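Section 3. Preparing the Layout Sheet and Setting Out the Parts

3.1 Before you begin

This section applies to the Groler practice set supplied with the Clilell bench course. It covers the table, the layout sheet and the small blue parts. Assembly is covered in Section 4 and should not be attempted until every part has been set out as described below.

The work requires a table with a flat, dark, matte top. A dark surface makes the border of the white sheet easier to find and shows small parts that have rolled away. Glass and polished tops are not suitable.

Allow 40 minutes for a first set-up. Later set-ups are normally much shorter.

3.2 Clearing the table

1. Remove cups, tools and loose paper from the work area.

2. Wipe the tabletop with a dry cloth. Do not use spray cleaners, as residue will cause the sheet to slide.

3. Route any cables so that they do not pass beneath the sheet. A cable under the sheet raises it enough to tip the narrow pegs.

4. Hang a plain dark curtain behind the table if the room has a window or a patterned wall at that end. The curtain should reach below the far edge of the tabletop.

3.3 Placing the layout sheet

1. Lay the sheet near the center of the table with the printed side up.

2. Turn the sheet until its near edge is parallel to the near edge of the table.

3. Press the corners flat. A sheet that has been stored rolled should be left under a book overnight.

4. Check that the black outlines are complete and easy to read. Replace the sheet if any outline is worn through.

Note: Replacement sheets are ordered from Narngate in packs of 27. Sheets from the earlier Arsenault edition have different outlines and must not be mixed with the current set.

3.4 Setting out the parts

1. Empty the parts bag into a shallow tray – never directly onto the sheet.

2. Place the large round part first, toward the far side of the sheet, with its short peg facing away from the paper.

3. Place the small pegs next. Stand each one upright and let go of it slowly.

4. Place the cylinders last. They may be laid on their sides until needed.

5. Compare each part with its outline. A part that covers its outline unevenly is either turned or in the wrong place.

6. Return unused parts to the tray.

CAUTION: Small parts are a choking hazard. Keep the set away from children under 3.

CAUTION: Do not force a peg. If it does not seat under light pressure, remove it and check the opening for dust.

3.5 Lighting

Colored light is acceptable for practice, but the blue parts are harder to tell from their shadows under blue or violet lamps. Use plain white light when checking parts against the outlines.

3.6 Reference views
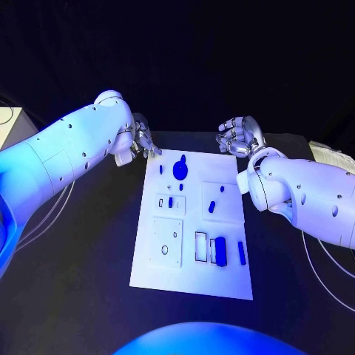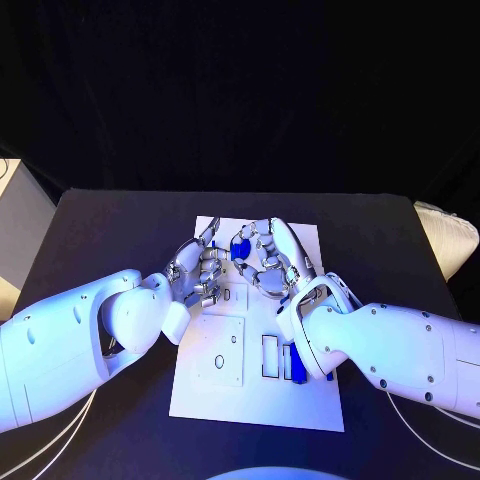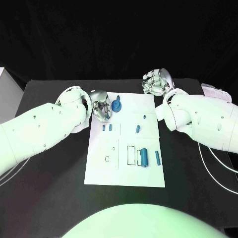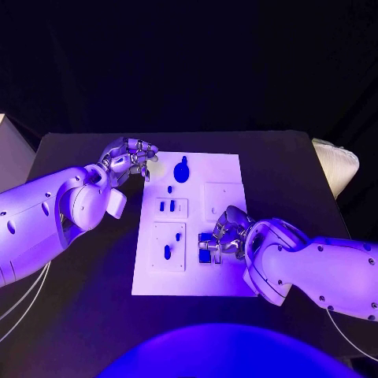 Figures 3-1 to 3-4. White work surface and blue parts on a dark tabletop.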